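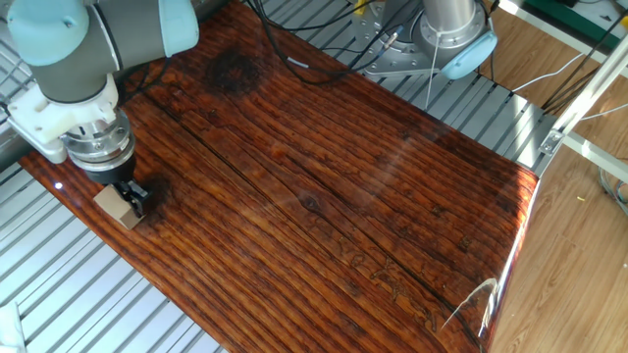

Photo: Manuela Amato

2018-01-30
by Manuela Amato

Bumby Hard Gloss, the 300 ml tin – what I use it for and how I get on with it

I get asked for this one more than any other varnish I stock, usually by people who have bought a slab with a lot going on in it and want the grain to sing. Fair enough! I sell four or five clear finishes and Bumby is the one I take home myself, so I thought it deserved a proper page instead of the two lines it had before.

It's a clear, oil-based gloss for indoor wood. Tables, shelves, window boards, stair treads if you can keep the family off them for long enough. It comes in one size from me, the 300 ml tin, because the big ones skin over before most home users get to the bottom and then I get cross emails. The order code is 2719, and you'll need that if you ring up, as the Bumby satin sits right next to it on the shelf and the labels are far too alike.

Now, the colour. People expect clear to mean clear and this isn't quite that. It warms everything up. On pale woods like ash or maple you'll get a honey look whether you want one or not, and if you don't, go for the Jirnix water-based instead (much less smell too). On anything red or brown it's lovely. Dark streaks go darker, knots really stand out, and the whole thing looks deeper than it did bare.

Cracks and knots, then, as that's what half my post is about. A crack that doesn't move can be left open and varnished over, and it will stay looking like a crack. I like that. If you want it level you have to fill it first, and varnish is not a filler, please don't try to pour it in – it stays soft underneath for weeks. I use the Orlandini clear resin for this, a little at a time, and sand it flat once it's gone properly hard. Loose knots want gluing before anything else.

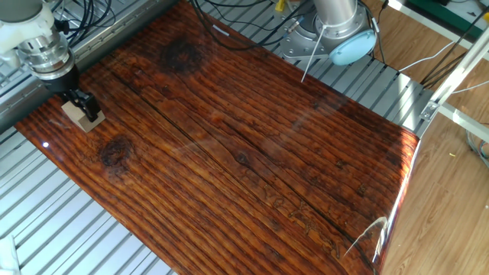
For the coats themselves I do three. The first I thin with a splash of white spirit so it soaks in, and the other two go on straight from the tin. Leave it overnight between coats, longer if your workshop is as cold as mine has been this month. Rub down lightly with fine paper, wipe off every bit of dust, then go again. Stir it, never shake it. Shaking fills it with bubbles and you'll be picking at them with a pin by teatime.

Brush matters more than people think. I used cheap ones for years and spent more time pulling hairs out than painting. The Bendberg oval is the one I'd go for, the medium, and if you clean it straight away it lasts ages. Mine is from the September before last and still has a good edge on it.

Coverage is roughly 5 square metres a tin for one coat, less on thirsty old timber. It's dry to the touch by the next day but I wouldn't put a hot mug on it for a couple of weeks. Even then, use a mat. Gloss shows everything, rings and scratches and fingerprints, and if that's going to drive you mad then have the satin and be happy.

I can't post it abroad, I'm afraid, as it counts as flammable. UK mainland is fine, and you can collect if you let me know the day before.

Filed under: Varnishes & Oils, Indoor, Gloss

Comments

Pete_H
Can this go over old wax? I've got a sideboard that was my nan's and I don't want to strip it.

Manuela
Sorry Pete, it won't stick. The wax has to come off with white spirit and wire wool, several goes at it. Try a bit on the back first.

oakandash
Used two tins on a coffee table, very pleased. Took nearer three days than one to dry between coats in our garage though.

Lorna
Is the satin the same price?

Manuela
Yes, same price and same size tin.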